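Rulent Peg Board FAQ

Quick answers to the stuff we get asked most. Updated when I get a minute. Gisela Iturra, Trudivport

What comes in the box?
One white board, the blue parts, a drawstring bag. Instructions are on the inside of the lid so don't toss the lid.

What are the black outlines for?
They show where parts go. Match the part to the outline. Circle parts on circles, pegs by the slots. If you're setting it up for little kids, do the circles first and leave the pegs in the bag.

Is it safe for under 4?
No. The pegs are small. Please don't email asking if your kid is the exception.

I lost a peg. Now what?
Spare pegs ship from the Rondden warehouse. Put "pegs" in the subject line and say how many. Up to 4 are free, after that it's the spare parts bag. Orders in by Wednesday go out the same week.

Can I buy extra boards without the parts?
Yes, if you're a school or a club. Minimum is 200 boards. For one or two, no, sorry, they come packed together.

Do the outlines wear off?
Eventually, with scrubbing. Wipe with a damp cloth. No dishwasher, no bleach, no magic eraser. Somebody's board went through a dishwasher in September and came back to us looking like a potato chip.

What's the difference between Rulent and Ibarra?
Ibarra is the older set. Bigger board, fewer pegs, green parts. Parts do NOT swap between the two. We made 4000 of the Ibarra and there are no more coming.

My pegs are tight / my pegs are loose
Tight is normal when new, they ease up after a couple weeks of use. Loose, send a photo and we'll swap them.

How should I lay it out?
Flat table, good light. A dark tabletop helps, the white board and blue parts show up a lot better agianst it. Board doesn't need to be perfectly square to the table edge. Round disc near the top, pegs below, then work down. 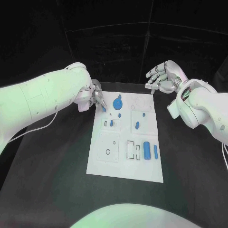
Rulent board on a dark tabletop, one small blue peg held just above it.

Do I have to fill the outlines in order?
Nope. Any order. Some teachers time it, some don't.

Do you have a bigger bag?
Working on it. The current one is snug, I know.

Do you ship overseas?
Canada and Mexico only right now. Bulk orders over 1000 sets, write first and we'll work out freight.

Returns?
Thirty days, all parts in the bag please. Count them befor you mail it. Missing pegs come off the refund.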